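Rosville Textile Room, Workshop Notebook
Dec 27, 2023
Entry by: Anjana Karunaratne
Subject: Table covering, main table; handling of dark garments on same

Purpose of entry

To record the change of covering on the main table and the first session of sorting and folding carried out on it. The entry follows the note made in April, in which the bare tabletop was found to be unsuitable for garments with zippers and snaps. Sleeves slid when the opposite side was being squared, and metal parts left marks on the surface.

Covering

The new covering is the sage-green cloth supplied by Darex. It was taken from the store still folded and placed on the table without pressing. The gray alternative from Debnath remains on the shelf and has not been cut. It should stay uncut until a decision is made, as the supplier will accept it back only at full length.

The cloth was smoothed by hand from the middle outward before work began. This did not remove the creases, and further ones formed as garments were turned over. For sorting, the creases are acceptable. For folding they are a nuisance. A hem lined up against a crease in the cloth looks straight when it is not, and two shirts had to be opened and folded again for this reason.

Grip is satisfactory. Cotton and fleece stay where they are put. Smooth linings still move, though less than on the bare top. The clips along the edge were left off in order to see whether the cloth would hold under its own weight. It shifted toward whichever side the work was being done from. Clips should be used at the next session.

Color

The choice of green was questioned at the planning stage, when a white covering was preferred for inspection. Dark garments read clearly against the green, including their seams, and pale lint can be seen on it without a lamp. White garments have not been tried in any number. Olive and khaki items from the Caltorstead delivery should be looked at before the color is accepted, as these may be hard to pick out at the edges.

Session notes

Sorting was done first by type and then by color, with each garment checked for closures, loose thread and contents of pockets. The time allowed for a first pass was 20 minutes and this proved too short. Over 400 garments are waiting in the store, and the present pace will not clear them by the date given to Caltorstead. A revised date is to be requested in writing.

Item 553 was set aside. It is listed as navy, but the tag gives no size and the entry in the register has been overwritten. The register entry should be confirmed before the item is folded or bagged.

Garments with contrast piping need separate mention. The piping is stiffer than the fabric on either side of it and pulls the fold out of line. The method used until now, in which the garment is folded in half along its length, places one line of piping over the other and produces a ridge. Laying the second line slightly inside the first gives a flatter result. Zippers should be closed before folding and the pull turned down so that it does not catch on the cloth.

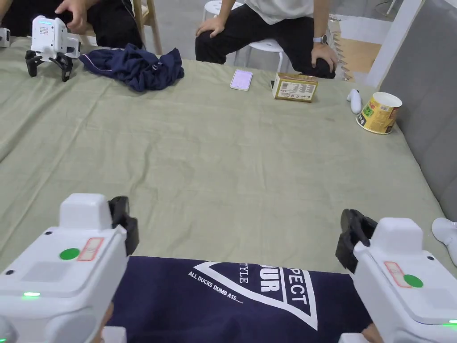 Main table with the sage-green cloth on. Navy garment with white piping, not yet folded.

Seating

Work from the far side of the table is possible while seated, but the middle is a long reach from a chair. Anyone folding full-length garments should stand. Sorting may be done seated. Chairs are to be pushed in fully when the cloth is being changed, since a corner was caught under a chair leg earlier and the whole covering had to be pulled straight again.

Care of the cloth

To be shaken out after each session and rolled on the tube. It should not be folded, as the fold lines from the store are the deepest creases in it and have not relaxed. Press on low heat before next use and note the result here. If pressing has no lasting effect, the Debnath cloth will be tried for folding only, with the green kept for sorting.

Outstanding

Press the green cloth.
Fit edge clips.
Check olive and khaki items for visibility.
Confirm register entry for item 553.
Write to Caltorstead regarding the date.
Ask Darex whether the same cloth is available with a hemmed edge. The cut edge has begun to fray on the side nearest the door.

A.K.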